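Trutorow kitchen and craft room: progress report to the Sudent fund
Sep 25, 2026
From Kristýna Malý

Hello all, and thank you for being so patient with me over the summer! You asked for a page on where we are with the equipment side of the grant, so I'll try to keep it to a page.

The big news is that the shelves are up. Halás came out to fit them in one long morning and the bill was 600, which I'd budgeted for (the invoice is with the other papers). Once we had somewhere to put things, I could finally start sorting the crockery and the cleaning bits, and that's what has eaten most of my time — I had no idea how many odd lids we owned.

I've been doing the sorting on the long table with brown paper over the top, a few things at a time. Bowls and cups go together, cloths get folded and kept away from anything you'd eat off, and whatever is left goes in a tray until I've decided.

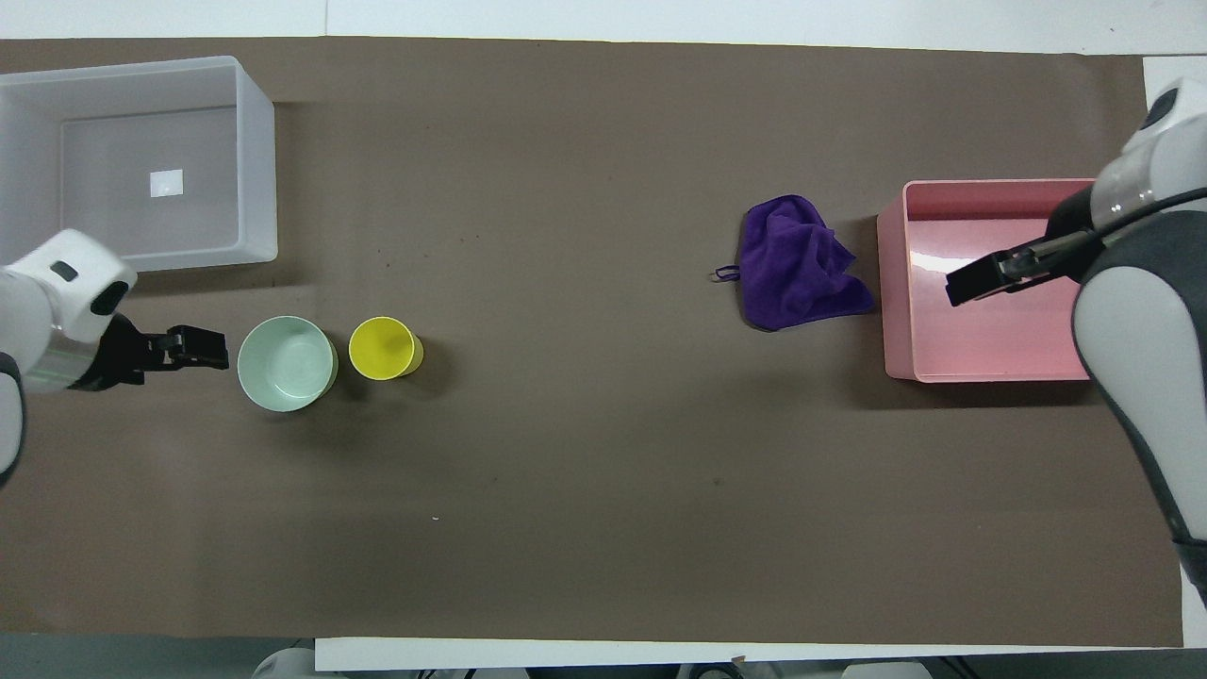 The clear-ish plastic bins have been a good buy, by the way. I was going to get wooden crates, but you can't see into those from the side and people just open every one of them looking for a teaspoon (me included). Each bin will have its own label, and I'd like the wording agreed with the Stunside group before I print the rest, as they use the room as well.

Still to do: the low cupboard by the sink, which sticks, and the list of what we're keeping. So far the list has 58 entries and it still doesn't cover the baking things. I'd also like to replace 2 of the washing-up bowls — they've gone rough at the bottom and never look clean.

I'm hoping to have the cupboard sorted before the cold weather, and the full list will come to you in February with the final accounts.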